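Polling place walk-through – Whitlock Hall
Precinct 381, Skoltia Township
May special election, walk-through started 3:15 p.m.
Registered voters on the roll: 1445
Marks: OK / FIX / NA. Comments after each. Fill in every line, no blanks please.

PARKING AND OUTSIDE

1. Two accessible spaces marked, sign at eye level
OK. Paint faded on the left one but readable. Temp cone from the van.

2. Path from accessible space to door, no steps, no loose gravel
FIX. One paver up by the drain. Tripped on it myself. Mat or tape before opening, township to relevel after.

3. Curb ramp clear
OK

4. Campaign limit line measured from the entrance and flagged
FIX. Flags in but measured from the wrong door. They used the kitchen door again. Remeasure from the main door with the wheel, not by pacing. Two yard signs will end up inside the line, call both campaigns tonight and let them move their own.

5. Outside lights
Half OK. East fixture out. Polls close after dusk if there is a line, so this matters. Bulb ordered from Ploltier Supply, if it isnt here by noon borrow a stand light.

6. "Vote Here" sign visible from both directions of the road
OK northbound. Southbound hidden by the hedge. Second sign in the bin, use it.

ENTRANCE

7. Door opening at least 32 inches
OK. Measured with the door all the way open.

8. Door force
FIX. Closer is way too stiff. Prop it open while the polls are open or put a greeter there. Do not prop with a fire extinguisher, saw this at the primary.

9. Threshold
OK, beveled.

10. Exit signs lit, both
OK main. Rear one flickers. Reported.

11. Rear exit opens from inside without a key
OK. Stack of chairs was in front of it, moved to the stage. Check again in the morning, they wander back.

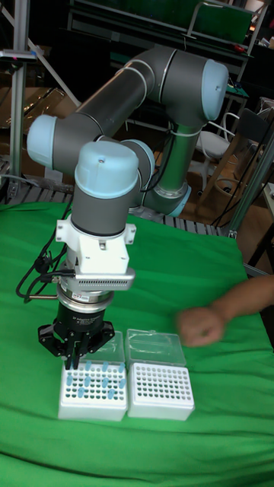
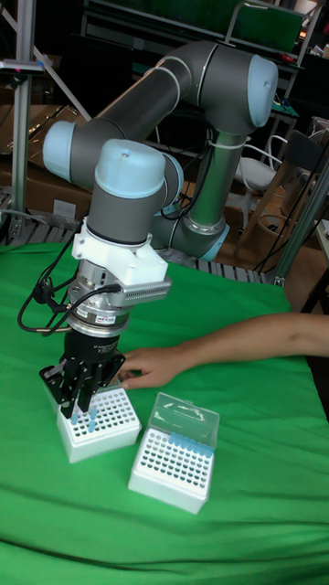 VOTING ROOM

12. Layout matches the plan on file
FIX. Plan on file is the old one, shows the check-in table under the windows. New sketch stapled to the back of this sheet. Check-in now goes by the coat rack so the line runs down the hall and doesn't cross the people leaving.

13. Aisles 36 inches or wider
OK except between booth row and scanner. 30 there. Slide the row toward the wall, recheck with tape.

14. Booth privacy – nobody in line can see a marked ballot
FIX. Booths 5 and 6 face the hallway. Turn them around.

15. Accessible booth, chair removed, knee clearance
OK

16. Accessible marking device powered, headphones, spare covers
OK on power. Headphones work left ear only. Swap. Pack of 50 covers, sealed.

17. Cords
FIX. Cord to the pollbooks runs straight across the walkway. Cord cover is in the supply cage, or use the floor outlet, which does work, tested it with a phone charger.

18. Scanner seal numbers match the delivery log
OK. Both read aloud and initialed. Copy goes in the Halteo pouch with the keys, not in the clerk's folder.

19. Scanner zero tape
NA today. Morning of, before 7:00 a.m., two signatures from different parties.

20. Pollbooks connect and sync
OK, slow. Took two tries. Paper roll printed as backup, pages in order. Last time the M's were missing.

21. Provisional envelopes and affidavits
OK. Envelopes are the new version. Throw out the old pink ones, there were still some in the drawer.

22. Required postings: sample ballot, voter rights, ID notice, full text of the levy question
FIX. Levy text is posted but too small and behind the door when its open. Reprint large, move to the bulletin board. Sample ballot OK.

23. No campaign material inside
FIX. Old council mailer on the rack by the water fountain. Removed. Look in the restrooms too.

EMERGENCY

24. Extinguisher tag current
OK, both.

25. First aid kit
OK, low on bandages.

26. Plan for power loss, emergency ballot bin locked and empty
Bin OK, shown empty and locked at 4:05 p.m. Plan sheet missing from the binder. Print one.

27. Phone numbers on the check-in table: clerk, sheriff non-emergency, hall
FIX. Clerk's number is the old extension.

OPEN ITEMS FOR THE RECHECK
2, 4, 5, 6, 8, 10, 12, 13, 14, 16, 17, 22, 23, 25, 26, 27. Levy poster and paver first. Restroms not checked for mailers yet, ran out of time – second restroom was locked, need the key from the hall office before 5.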